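Search this site
Enter keywords
Go

Clasard to Switch to Reusable Tableware at Public Events

March 11, 2024
By the Clasard Bulletin news desk

Public events held on town property in Clasard will have to serve food on reusable plates and cups starting in April, under a rule the town council passed this week. The rule covers the street market, the summer concerts, the harvest supper and any private event that rents the community hall or the riverside lawn.

Organizers who do not own enough tableware will be able to borrow it from the town. The lending stock holds 1,293 pieces, mostly plates, bowls and cups, with a smaller number of serving trays. It will be kept at the former bus depot on Kaluda Road, where the town has put in two commercial dishwashers and a drying area.

Borrowing will be free for the first season. The town will charge a deposit, which is returned when the tableware comes back. Lost or broken pieces will be taken out of the deposit at replacement cost. Organizers can return everything scraped but unwashed, and depot staff will do the rest.

The rule grew out of a trial at the street market last year. Food stalls on the Pultau Square side used borrowed plates, while the stalls on the other side kept using disposables. The town's public works department said trash bins on the Pultau side needed emptying less often, and that litter in the flower beds there dropped. The department did not weigh the trash, and it said a fuller count would be made this season.

Stall owners who took part had mixed views. Several said customers liked eating from a real plate and stayed longer at the tables. Others said they lost time looking for clean stock during the lunch rush - the return carts were emptied too slowly, and at one point soup was being served in cups.

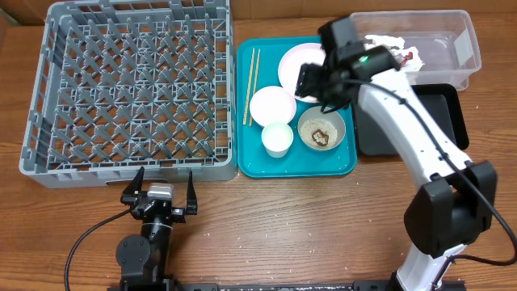
Marisol, in a comment sent to the council before the vote, wrote that her stall would go along with the change but that the return points had to be closer to the food. "People will walk a few steps with a dirty plate. They will not walk the length of the square," she wrote. She also asked for more bowls in the lending stock, saying that plates were no use to anyone selling noodles or stew.

The council changed the plan in response to comments like that one. There will now be 9 return points at the street market, up from 3 during the trial, and the carts will be collected on a fixed schedule during the lunch hours. More bowls are on order and are expected before the summer concerts begin.

Paper napkins are not affected by the rule. Neither are drinks sold in cans or glass bottles, or food that is wrapped to be taken home. Stalls may still use disposable containers for takeout orders if the customer asks for one, but they may not hand them out as a matter of course.

Small gatherings are also exempt. A family renting the community hall for a birthday can bring its own paper plates as long as no food is being sold. The council had first planned to include private parties, but dropped the idea after complaints that it would be hard to check and unfair to people on a tight budget.

Event organizers who break the rule will get a written warning the first time. After that they can lose the right to book town property for the rest of the season. There are no fines.

The neighboring town of Vaher, which has no rule of its own, has asked whether it could borrow from the Kaluda Road stock for its spring fair. Clasard officials said they were open to it once local bookings are settled, but that Vaher would need to pay for transport and washing.

Requests for tableware must be made at least 8 days before an event. Forms are available at the town hall front desk and at the Kaluda Road depot. Organizers are asked to list the number of guests expected, the kind of food being served and the name of the person who will sign for the return. Pickup is on the day before the event, and returns are due by noon on the day after.

The council will review the rule when the season ends and decide then whether to keep the lending free.

Related items
Street market map for the new season
Kaluda Road depot: opening hours and parking
Summer concerts on the riverside lawn, first dates set
Vaher spring fair looking for food stalls
Pultau Square fountain repairs finished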